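Setting a Shared Table: A Small Study of Placemats, Plates and Bowls

Product and Interior Design, second-year project report

1. Background

The brief for this project was to choose an everyday surface and find out how well the things kept on it suit the people who use it. I chose the snack table. By this I mean a small table where food is put out for two people to help themselves, as opposed to a dining table where each person has their own full setting. Snack tables are common in student flats, staff rooms and waiting areas, and there is much less written about laying them than there is about formal dining.

The project had two parts. In the first I looked at the tableware itself: size, colour, weight and how the pieces sit together. In the second I tried different ways of laying the table and wrote down how each one worked in use. The layouts were tried with toy food, so that the same pieces could be set out again and again without waste and without crumbs or grease changing how the surfaces behaved.

2. Materials

The table top used for the trials was wooden butcher block. I considered using a plain white laminate desk, which would have made it easier to judge colours, but white laminate is not what most people eat at. Wood has its own pattern, and any mat or plate has to work against it.

Placemats came from two ranges. The Hevgate mats are round and black, with a light texture. The Birnero mats are rectangular and woven, in a natural straw colour. Both are sold for indoor use and both can be wiped with a damp cloth. The Birnero mats hold on to crumbs in the weave and need shaking out first.

The plates and bowls were from a mixed set sold under the name Miyazaki. I picked this set for its range of colours. The plates are flat with a low rim. The bowls are deep enough to stop round items rolling out, which the plates are not.

The toy food was from a Flodex play set: doughnuts in several colours, pieces of fruit and a few vegetables. The set is meant for children aged three and over. The doughnuts come in more than one size, and the smaller ones are little more than rings.

3. Method

I worked from sketches first. Each layout was drawn from above as simple circles and rectangles, with the edge of the table marked. From the sketches I kept the ones which left a clear strip of table nearest the person sitting down, as this is where people rest their hands, a phone or a cup.

Each layout was then set out on the table and judged on four points:

Reach – whether everything could be picked up without leaning across something else.

Stability – whether any piece rocked, tipped or slid when touched.

Sorting – whether it was obvious which kind of food belonged in which dish.

Appearance – whether the pieces looked like a group or like a few things left out.

I did the trials in the afternoon where possible, because the ceiling lights made the glazed pieces shine in the evening and it was harder to judge the colours fairly.

4. Layouts

4.1 Separate pieces

In this layout no piece touches another. The mat goes in the middle, with the plate on one side and the bowl on the other, all directly on the wood apart from whatever is on the mat. It is the easiest layout to draw and the easiest to explain to someone else. Stability was good, as every piece sat flat.

The drawback is the space it takes. On a small table the plate and bowl end up close to the sides, where a sleeve can catch them. The mat also has nothing to do. It looks like a place setting with the food missing.

4.2 Everything on the mat

Putting both dishes on one mat saves space and looks tidy. It worked best with the rectangular Birnero mat. On the round mat the plate and bowl had to be pushed together until the rims touched, and they knocked when either one was moved. I would use this layout for a single person with one small dish.

4.3 Overlapping group

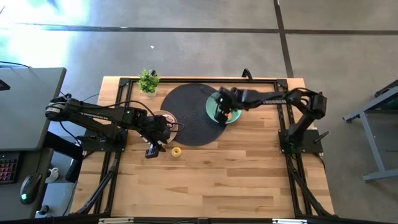 The overlapping group was the layout I spent the most time on. The round mat is treated as the centre, and the dishes are set partly on it and partly off it. The black mat has the tan plate over its left edge and the teal-green bowl over its upper right edge, and the lower half of the table is left as clear wood. A pinkish-white round item like a frosted doughnut is on the plate, a small orange item is in the bowl, and a small yellow doughnut sits on the wood just beyond the plate.

In terms of appearance this was the strongest of the three. The mat ties the dishes together without having to be large enough to hold them. The dark colour also helps, as tan on a wooden surface can be hard to pick out and needs something behind it to give it an edge. The teal-green does not have this problem and would show up on almost anything.

Stability depends on the thickness of the mat. A dish that is half on and half off will tilt slightly. With a thin mat the tilt is too small to matter for dry food. With a thick felt or cork mat I would not recommend it, and I would not use the layout for soup or anything else liquid, whatever the mat.

5. Results

The separate layout scored highest for stability. The overlapping group scored highest for appearance and joint highest for reach. Sorting came out much the same in all three, which suggests that it has more to do with the dishes than with where they are put. A plate and a bowl look different enough that people expect different things in them. Two plates of the same colour would need some other sign.

Size of item had more effect than I expected. A full-size toy doughnut covers a good part of a side plate, so a plate is quickly full. The small ring doughnuts are easily lost on a busy wood pattern if they are a yellow or brown shade. For real snacks the same would apply to small biscuits and crackers, and I would put these in a bowl.

The clear strip at the front should be kept in every layout. When I tried filling the table evenly, the cup had nowhere to go and ended up on the mat, which then had to be moved.

6. Costs

The mats and dishes were bought second-hand where I could find them. The cost for the whole project was 11 pounds, against a limit of 80 pounds set in the brief. The toy food was lent by the department. Most of the money went on the bowls, as single bowls are harder to find than single plates.

7. Limitations

Toy food is lighter than real food, and a dish that is steady with a toy doughnut on it may not be steady with a pile of oranges. I did not test hot dishes, and I do not know how either mat stands up to heat beyond what the labels say.

All of the layouts were judged by me. A larger project would ask other people to sit down at each one and would include left-handed users, who may prefer the bowl on the other side. It would also need a second table – preferably a painted one – to check how far the results depend on wood.

8. Further work

I would like to try the overlapping layout with two mats of different sizes, and with a tray in place of the mat. A tray would solve the tilting but would bring back the problem of the rim. I also plan to repeat the colour comparison in December, when there is less daylight and most snack tables are used under electric light for more of the day.

Drawings of the layouts are in the appendix, with the scoring sheet on the page after them.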